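Notes from the Tarnmont bench, posting as I go. We're testing whether a policy trained on one table layout can handle a new one with no extra demos. Short answer so far: partly. 1/

The task is tabletop cleanup. A few small items in the back row, one white container on the right, two hands. The policy has to pick an item, bring it over, deal with the lid and let go. 2/

We collected 709 demos in November, all with the container on the left. Then we moved it to the right and changed nothing else. Same cloth, same curtains, same lights. 3/

The baseline copies the arm paths it saw in training. With the container moved, it reached for the old spot in almost 74 percent of trials. It would carry the cube to bare cloth and open its fingers. 4/

Our change is small. We split the policy in two. One part picks a contact point on the target, the other part gets the fingertip there. The second part never sees the full table, only a crop near the point. 5/

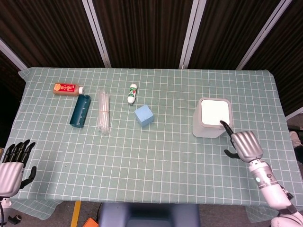 Cecilia Darko asks if the crop isn't just hiding the problem, and whether the first part would fail the same way once the clutter gets heavier.

Fair question. It does get worse with clutter. Past a dozen items the contact point starts to jump between objects from one step to the next. We don't have a fix for that yet. 6/

What the split gives us is a failure we can find. When a trial goes wrong we can check the chosen point first. If the point is good, the trouble is in the reach. With the single policy we couldn't separate the two. 7/

We ran 404 trials with the new layout. Most of the misses were in the reach, and most of those were at the lid. The fingertip has to come in at the right height, and the policy tends to stop early. 8/

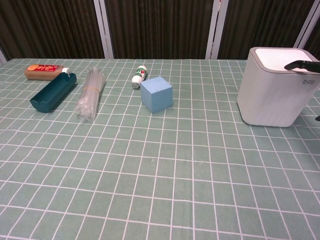

Lowering the stopping threshold helped, but then it pressed too hard on light items. We ended up with 2 thresholds, one for picking and one for the lid. Not pretty, but it's in the code and it's labeled. 9/

Next up is the Zandine set, which has different containers and a darker cloth. I expect the numbers to drop. Write-up goes out after that, with the failed trials included. 10/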